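Why I defend the shoe tray

My neighbour Afaf Jaber says that a tray for shoes is a thing for people with too much time. I respect her, but I do not agree. In October the rain comes to our street, and without trays the hall floor is dirty before supper.

I don't ask for expensive furniture. A black plastic tray with a raised rim is enough — the mud stays inside and you rinse it on Saturday. For 20 years my mother used old newspapers, and for 20 years she complained about them.

What I like also is that a tray gives shoes an address. Children understand this faster than adults. When the tray is full, one pair must go to the cupboard, and there is no discussion. I would put the trays on an open shelf in a strong colour, yellow for instance, so that even a tired person finds them.
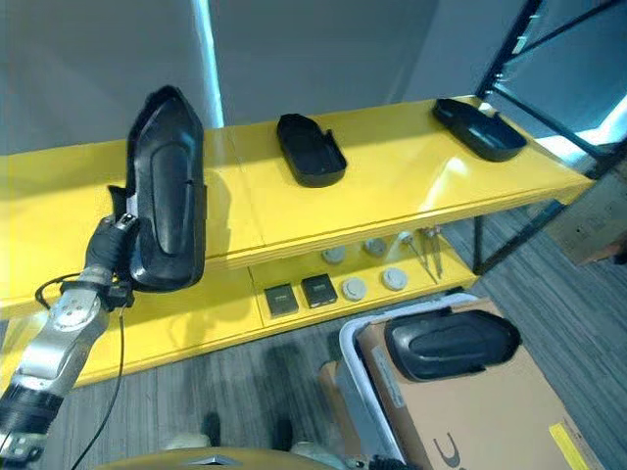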